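Pinza manual Tapia, con la guía de buenas prácticas que la acompaña
Reseña de Guadalupe Bautista

El par de pinzas Tapia llega con un cuaderno de 126 páginas. Las pinzas se aprenden en una tarde. El cuaderno, obra de Sarunton, pretende ordenar cómo se graban tareas domésticas para enseñárselas después a un robot, y lo hace con el entusiasmo de un reglamento de piscina.

Lo que se juzga

La guía dedica 24 reglas a la ropa, que ya son más de las que aplicaba mi madre. Exige identificar cada pinza, despejar la superficie de trabajo y sujetar la tela por el borde, nunca por el centro. También pide una prenda por toma, norma razonable que cualquier cama de uso diario pone a prueba.

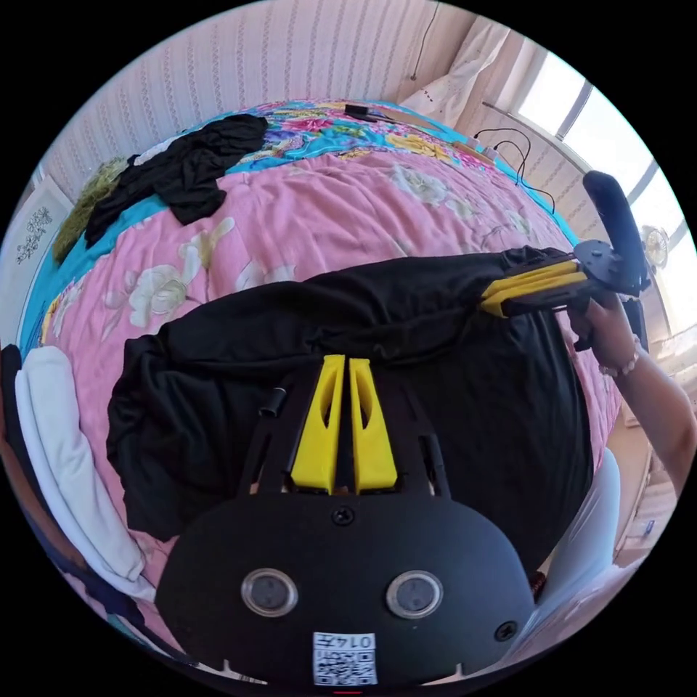
Lo del borde tiene su lógica: agarrada por la esquina, la tela se estira y se ve dónde acaba. Con prendas negras agradecí la norma más de lo que me gustaría admitir. Los dedos amarillos ayudan bastante, pues destacan sobre casi cualquier cosa que haya en un dormitorio — incluida una colcha de peonías.

Menos me convence la regla sobre el fondo. El cuaderno recomienda «superficies neutras» y, dos capítulos después, «hogares reales». Quien lo redactó debe de vivir en una casa beige. Annatjie Mofokeng, que revisó conmigo casi 71 tomas, propuso cumplir la segunda norma y fingir no haber leído la primera. Así lo hicimos.

Los cables merecían capítulo propio y reciben un párrafo: apartarlos de la zona de trabajo. Adónde, no lo dice. El manual de Witudari, más feo y más corto, al menos reserva una página para ellos y otra para el descanso de las muñecas, asunto que Sarunton despacha con un «pare si nota molestias».

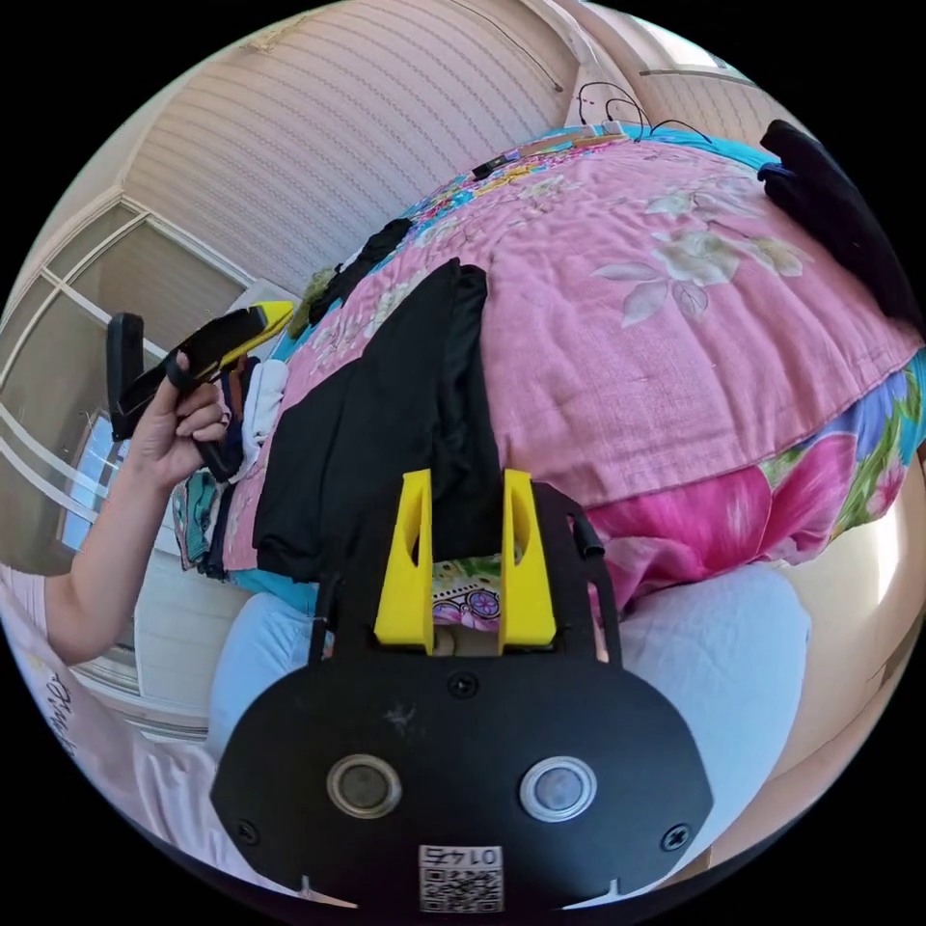 Veredicto

Pinzas cómodas, guía útil a ratos. Le daría 2 páginas de resumen plastificadas y quitaría el glosario, donde «doblar» ocupa media columna. Si ya trabajan con las plantillas de Vastico, la numeración de las reglas no coincide y toca rehacer las fichas a mano.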